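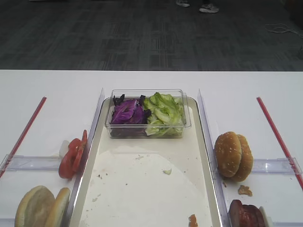
Figure 1. The burger station: shared tray in the centre, side compartments to the left and right.

Handout 3: The burger task
Robot Manipulation Project, Clarkmont
Notes by Nandini Kamath

Read this before your group's first session at the table. The written plan is due on 31st December and goes to Sotiris Kourkoulas.

1. Layout

The station has a centre and two sides. Shredded purple cabbage and torn green lettuce share one clear container near the far end of the tray, with the cabbage on the left. The round sheet of white paper on the tray is where the burger gets built. Clear acrylic dividers stand along both rims.

Buns, tomato and the other slices stay outside the dividers. They stand on edge, so your plan has to say how each piece is turned flat before it is placed. The plain bun is on the left and the sesame bun is on the right. Do not mix the halves.

The red rods mark the outer edges of the working area. Treat anything beyond them as out of bounds.

2. The task

Build one burger on the paper. Order from the bottom: bun half, meat, tomato, lettuce or cabbage, bun half. A run ends when the top half is released or after 50 seconds without progress.

Each group does 40 runs. Log every one, including the bad ones. Last year a group left out its dropped tomatoes and we could not use the results.

3. Things that go wrong

Shredded leaves are harder than they look. A grasp that works on lettuce often comes up with almost nothing from the cabbage side, so tune the two separately.

Bread tears. Start with a low closing force and raise it in small steps — Lambros Kokkinos has the starting values.

Crumbs and scraps collect on the paper over a session. If your detector picks them up as ingredients, fix the detector. Do not wipe the paper between runs in the same set.

Clear plastic confuses the depth reading. Take divider positions from the layout file and leave them fixed.

4. What to hand in

Run log, with start and end times
One page on your grasp for each ingredient
A short note on two failures, and what you changed afterwards

Questions on the log format go to Antigoni Chatzigeorgiou. Polyxeni Drakos does the table bookings, and swaps between groups are fine if she knows beforehand.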